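Mendwood Workshop Notebook
Household Tasks Bench, Entry 7
Apr 7, 2018

Purpose of this entry: to record the present state of the cup handling work and to set down a position on the question put to us by Plukis, namely whether a two-arm station can be trusted with the clearing and putting away of ordinary kitchen cups.

The test plan is unchanged from the previous entry. Each arm is to take a cup, lift it clear of the table, turn it, and set it down upright. The Flalwood control software is used throughout. An operator remains within reach of the stop switch at all times. Grip force is to be left at the lower setting until the new finger pads are delivered, which is expected in May.
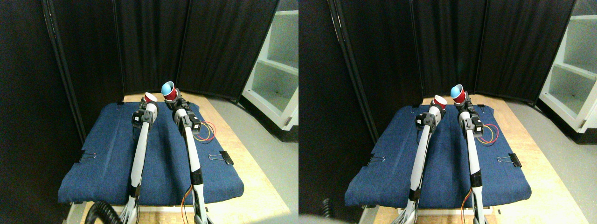
Entered by: Household Tasks Bench, Mendwood
Status: open, for review by Plukis

Both arms hold their cups at an angle over the blue cloth. The angle matters to the chore. A cup taken from a table may be lying on its side, and a cup placed on a shelf must stand on its base, so most of the task lies in the turn between the two. Lifting is the easier part and will not be reported separately from now on.

The cloth is to stay on the table for all runs and is to be clipped at both sides before power is applied. Results from a bare tabletop should be logged under their own heading and must not be mixed with these.

Wiring: the thin red and yellow wires at the upper joint of the right arm stand out in a loop to the side. The loop should be shortened or tied down before any run in which the arms cross. Parallel runs may continue as they are. Same instruction for the orange and yellow pair lower on that arm.

Position on the Plukis question. Plastic cups, one per arm, known starting place: suitable for supervised work. Glass or filled cups: not suitable. Stacked cups: no opinion until there is data. A person clears a small table in roughly 2 minutes, and we do not expect the station to match that this year. The Ok gripper may improve matters with handles, but it has not been evaluated on this bench.

Outstanding:
Confirm delivery of finger pads.
Tie down wires, right arm.
Write the shelf placement procedure, 4 starting positions.
Send a copy of this entry to Plukis when the wiring item is closed.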